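Edport Town Assembly: your questions

Everything you might want to know before you come along - and do come along! 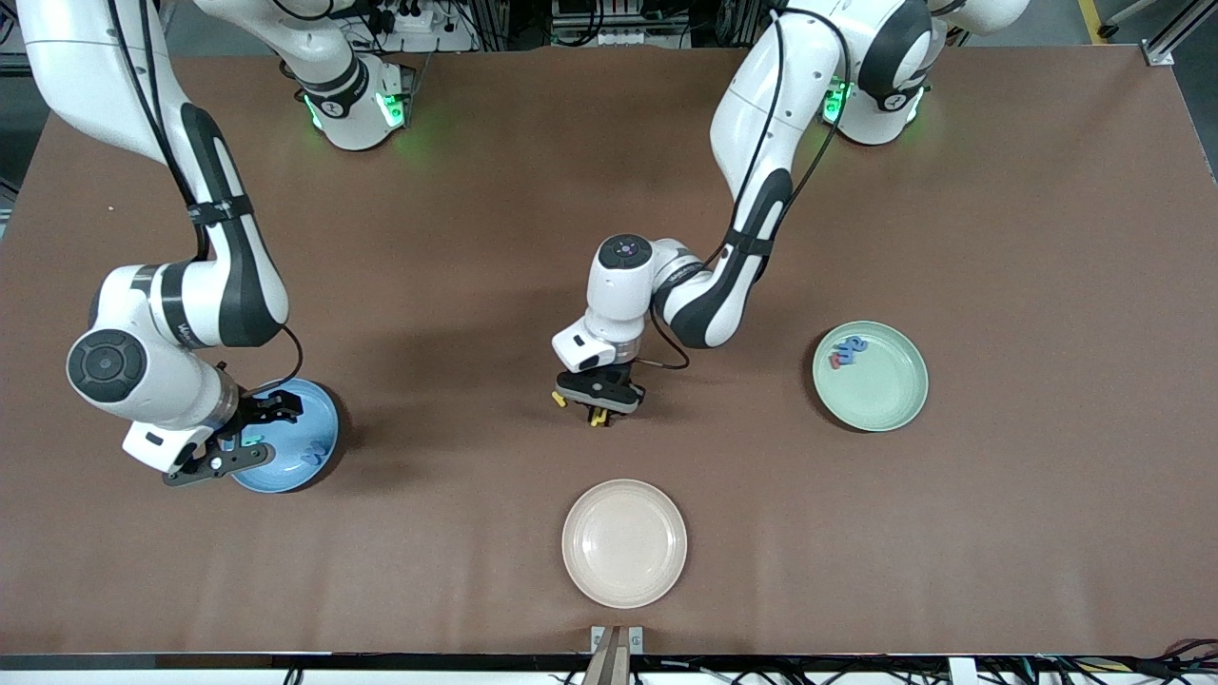

What is the Town Assembly?
An evening when residents put motions straight to the district council. Any motion that wins a majority has to be debated by the full council before the end of November.

When is the next one?
14th November, in the upper hall at Jorkik. Doors open at half past six.

Who can vote?
Anyone aged 16 or over living in Edport or Sperling. Bring something with your address on it.

How do I put a motion forward?
Collect 100 signatures and hand them to the clerk, Lieselotte Hinrichs. She's brilliant at helping with the wording, so go and see her early!

How long can I speak?
Two minutes. It flies by, so practise at home.

Does it change anything?
Yes! The Cundora bus link began as a motion by Helmut Wegener, and it passed by 125 votes. We were thrilled.

Can I bring my children?
Please do - they can sit with you and listen, and under-16s may ask questions too.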